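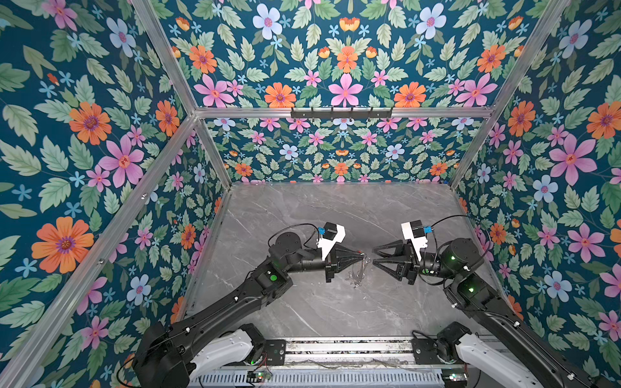 Padus: A Two-Arm Workcell Built in a Shared Workshop
Project report, 7/11/24

1. Purpose
The goal was a tabletop cell in which two arms can reach the same small object. The build had to fit one bench at the Manalo workshop.

2. Frame
The frame is aluminum extrusion. Both arms bolt to a single base rail at the front through black mounting plates. We first used a separate rail for each arm, but the spacing drifted every time the bench was moved. The walls are covered with patterned paper and the table surface has a marble pattern. A bar across the back carries a hook rail.

3. Wiring
Wires run along the base rail between the arms. At each wrist the cable is left in a loop. Our first loops were 80 mm too short and pulled at full wrist rotation.

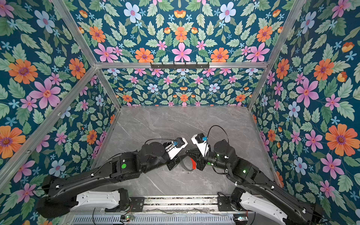 Figure 2. Grippers over the ring with the red strip.

4. Alignment
Each arm was zeroed by itself, then both were driven to a shared point near the middle of the table. The Jirker script logged 163 moves. The speed limit stayed at 100 mm/s throughout.

5. Open items
The zero offsets are still typed in by hand. The Nindano controller drops its log after 1000 lines, so long runs have to be split. Clear film and other soft items need a separate grip setting, to be worked out in January.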